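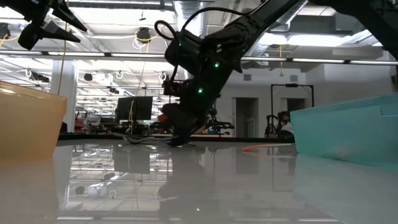

One reader of the spring issue wrote to ask why the Anwood kiln was dated by its floor and not by the charcoal found above it, and whether the two results could be brought into line. The charcoal, the reader pointed out, gave an age 200 years older.

The short reply is that they measure different events. Charcoal gives the date at which the wood grew. At Anwood the fuel included heartwood from large oaks, and the inner rings of such a tree can be very old by the time it is felled. The kiln floor records the last firing. When clay is heated and then cools, iron minerals in it take on the direction of the earth's magnetic field, and that direction can be compared with the regional curve.

Samples were taken from the floor in two areas, one near the stoke hole and one at the back wall. Those from the stoke hole were rejected – the clay there had slumped after firing and the directions scattered badly. The back wall set agreed closely and is the basis for the published date.

The Tinora pottery supports the later result. Of the rims from the waste heap, 93 percent are of the folded type, which at Atatero does not occur below the second floor level. The remainder are too worn to assign.

A second reader, writing from Cui, asks if the heap could be later than the kiln itself. It could in part. The lowest layer of the heap runs under the collapsed flue, however, and rims from that layer are of the same type.

Seeds from the sealed ash pit have now been sent for radiocarbon dating. Seeds grow in a single season and avoid the old wood problem. Results are due in May and will be printed with the revised site plan.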